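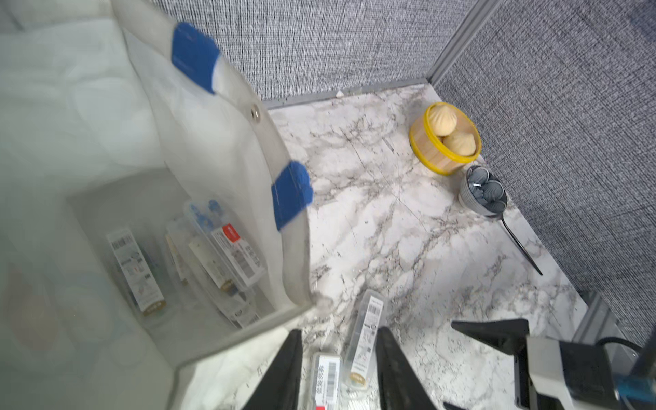 **tote bags at the market – washing them??**

**mvallejo_30** – 7/31/24
ok so the Flemden co-op stopped giving out paper bags and now I own way too many totes. Do you guys wash these. Mine smells like onions. The tag fell off ages ago so no clue what it's made of

**gravelpit**
cold wash, inside out, hang it up. done

**Itziar Bustamante**
Depends what it is! Cotton canvas is fine in the machine but it will shrink some. I lost a good Lefèvre one that way, came out sized for a lunch. The thin shiny kind I only ever wipe down – dish soap, a rag, leave it open overnight

**gravelpit**
never had one shrink in my life. you're running it too hot

**Itziar Bustamante**
It was cold. It says cold on the dial

**stuveck_dad**
Baking soda for the onion smell. 4 spoons, shake it, leave it in there a day. Then dump it outside not in teh sink, ask me how I know

Also keep a separate bag for meat. My sister in law uses one for everything and I won't eat over there anymore

**mvallejo_30**
separate for meat, yes, already do. do you write on them or what

**stuveck_dad**
Sharpie on the handle

**lilimness**
Unpopular but I went back to a crate in the trunk. Bags tip over every single turn. I park at the 211 lot and just carry the crate in, no washing, hose it off in November and again in spring

**gravelpit**
twice a year is disgusting

**lilimness**
it's a crate

**Itziar Bustamante**
Not everybody has a car, Lilimness. I'm on the 30 bus with mine, a crate would be miserable

**lilimness**
fair

**mvallejo_30**
tried the baking soda. Better, still a bit oniony if you stick your whole face in. Gonna wash it cold tonight and if it shrinks I'm blaming gravelpit

– Milagros Vallejo

**gravelpit**
it wont shrink

**Itziar Bustamante**
It will. Measure it first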